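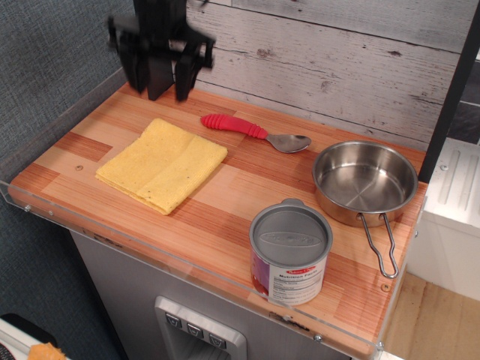 Counter with the yellow cloth, the red-handled spoon and the small pan.

February 8, 2020

Cold in the kitchen until late morning. Took everything off the counter, wiped it down, and put back only what gets used daily. The cloth went on the left, the spoon next to it, the small pan on the right. I want to leave it at that for a week and see what creeps back.

Surface first. The wood is in better condition than I expected after a winter of radiator heat. Ran a straightedge across the strips in both directions. Across the grain there is a slight crown near the middle, enough to slip a sheet of paper under the ends of the ruler and not two. Along the grain it is flat. The darker reddish strips feel a little smoother than the pale ones. Either they are a harder species or they took the last coat of oil differently. The seller did not know what they were when I asked, and I have stopped asking.

Last oiling was in September. Water test this morning: a few drops from a teaspoon, left for 14 minutes by the stove timer. On the honey-colored strips the drops stood up. On one pale strip toward the back they had flattened and left a dull patch, gone again by lunch. So the back needs oil and the front probably does too, for the sake of an even color. There is a third of a can of the Allham left. It smells the same as when I bought it and has no skin on top, so I will use it.

The screws. Otakar Ondrejka came by before noon to return the clamps and noticed the small one on the left side of the top before he had his coat off. He thinks screws have no business in a work surface and should be drilled out and plugged. I agree in principle. In practice the heads are small, they do not catch the cloth, and a plug cut from the wrong wood would look worse than the screw. The one near the front right corner I checked with a fingernail and it sits true. Left both. Wrote the question down for when the top is next sanded, and that will not be this year.

The clear guard took most of the time. It goes around the front and the left edge and is held on with small bolts. Crumbs and oil work down between the panel and the wood, and from the side it is easy to see how much has collected. Procedure, for next time:

Back the bolts off in order, starting at the far left and working around to the right side. Do not take the first one out completely before the others are loose, or the panel hangs on the remaining bolts and flexes.

Lift straight up. Have a towel ready on the floor.

Wash the panel in lukewarm water with a drop of dish soap. No glass cleaner. The Vineo bottle under the sink says ammonia on the back, and ammonia crazes acrylic. I ruined a cake cover that way.

Clean the edge of the wood with a stiff brush, dry, then a barely damp rag, then dry again.

Refit with the bolts finger tight all around, check that the panel stands level, then a quarter turn each with the short key. The quarter turn is plenty. More than that and the holes will start to star.

One bolt had a burr on it and I replaced it from the Polishchuk assortment box. The box came with 300 pieces according to the lid, and I have used perhaps a dozen of them in all the time I have owned it. The replacement is a hair longer than the original. Fits all the same.

Folded the cloth twice before setting it down and it has already relaxed into something with rounded corners. It is the last of the yellow ones. A few dark specks that boiling does not move, so I take them to be scorch or dye and leave them alone. As a drying cloth it is still good. It holds more water than the new white ones, which push water around for the first ten washes.

Spoon: no change. The ridges on the handle collect flour and need the nail brush. I had considered a wooden one for the pan and decided against it – the steel bowl gets into the corner where the side meets the bottom, and the wooden one leaves a ring of whatever I am reducing.

The pan I weighed, out of curiosity and with the scale already out for the bread. 1,002 grams. Heavier than it looks for the diameter. Horațiu Manole told me when I bought it that the shallow ones are only good for eggs, but I have made all of this month's sauces in it and the short sides help, the steam gets away faster. It does have to be watched. Tonight's onions went from pale to brown in the time it took to find the lid for the rice. Usable. Took the brown off the bottom with vinegar and hot water, rubbed in circles to follow the brushing in the metal.

Bread: 3 loaves, same flour as last time, less water. Crumb tighter, crust better. Will go back up on the water by a spoonful and leave everything else alone.

Walked to Brerkach in the afternoon for lint-free rags and came back with sandpaper as well, 240 and 320. The rags were out of stock. An old pillowcase will do if I cut off the hem. The man in the shop said to thin the first coat, and I said the can says not to. He shrugged. I may try his way on the underside where it will not show.

Plan for the oil: evening, after the dishes, window open a hand's width. Guard off for the whole job. Tape over the two screw heads so they do not get a dark ring. First coat thin, wiped back after fifteen minutes, then overnight. Second coat only if the back strip is still dull. Rags spread flat on the balcony rail to dry and not balled up in the bin.

Still to buy: tape, rags, a second nail brush, bay leaves. Horațiu wants his scale back by the end of the week, so bake before then.

Bed at eleven. The drip under the sink has started again – slower than before, one drop between pages.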